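Opinión

El taller compartido también es infraestructura

Por Mahnaz Esfahani, coordinadora técnica del taller Aketti

En los últimos años se ha extendido entre las administraciones locales la idea de que un taller compartido es un servicio de ocio. Se financia con las partidas de actividades culturales, se evalúa por número de asistentes y se compara con el aula de cerámica o con la sala de ensayo. Esta tribuna sostiene que dicha clasificación es errónea y que sus efectos se aprecian con especial claridad en los proyectos de robótica.

Aketti abrió con 13 socios y una fresadora de segunda mano. Hoy mantiene una célula de manipulación cuyo montaje ocupó al grupo de trabajo desde septiembre. El presupuesto de la estructura, el cableado y los elementos de fijación ascendió a 3.886 euros, sin contar el brazo, cedido en préstamo por la empresa Jurnance. La cifra es modesta para un laboratorio y considerable para una asociación vecinal. Conviene, por tanto, preguntarse qué se obtiene a cambio.

La respuesta habitual apela a la formación, y es correcta, aunque incompleta. Kianoush Shokri, responsable de la parte mecánica, dedicó más horas a la placa de montaje y a los perfiles de aluminio que a la programación de movimientos. Quien solo ha trabajado en simulación suele desconocer esa proporción. Un perfil mal escuadrado desplaza todas las posiciones enseñadas, y la corrección por software oculta el defecto hasta que alguien cambia la herramienta.

El ejercicio elegido para la puesta a punto fue el trasvase entre dos vasos de plástico. Hubo quien lo consideró impropio de un equipo de estas características. Yoon-hee Kwon, autora de la secuencia, defendió con acierto que verter obliga a resolver a la vez la fuerza de agarre, la orientación de la muñeca y la altura sobre el recipiente, y que un error resulta evidente para cualquier observador, tenga o no conocimientos técnicos.

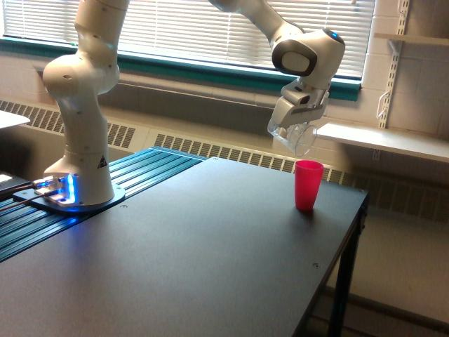 El brazo, con el vaso transparente inclinado en la pinza, sobre el vaso rojo. Taller Aketti.

El grupo fijó como criterio una serie de 200 repeticiones, con registro escrito de cada incidencia. Ese cuaderno es, a mi juicio, el resultado más valioso del proyecto. Recoge holguras, tornillos reapretados, cambios de velocidad y discusiones sobre el punto de aproximación que ningún manual contempla. El taller de Amholm ya ha solicitado una copia para preparar su propia célula.

Existen objeciones razonables. Evie Catterall, que representa a los socios de carpintería, ha señalado que la robótica absorbe espacio y atención en detrimento de oficios con mayor demanda. Tiene razón en cuanto al espacio. La célula impide mover la mesa, exige una zona despejada mientras el brazo está en marcha y reduce los turnos de tarde. Un reparto estable de horarios, aprobado por escrito, habría evitado buena parte del malestar, y la coordinación debe asumir que llegó con retraso.

Más difícil de aceptar es el argumento de que estas tareas corresponden en exclusiva a las universidades y a la industria. Las pequeñas empresas de la comarca carecen de personal para ensayar una automatización antes de comprarla. En el taller pueden ver un montaje abierto, preguntar a quien lo atornilló y marcharse convencidas de que no lo necesitan - conclusión que también ahorra dinero.

Se propone, en consecuencia, que la próxima convocatoria de ayudas distinga entre actividades y equipamiento, y que este último disponga de un plazo de ejecución superior a los 8 meses actuales. El montaje de una célula no se ajusta al calendario de un curso trimestral. Tampoco su mantenimiento, para el que hoy no existe partida alguna y que el taller cubre con las cuotas de sus socios.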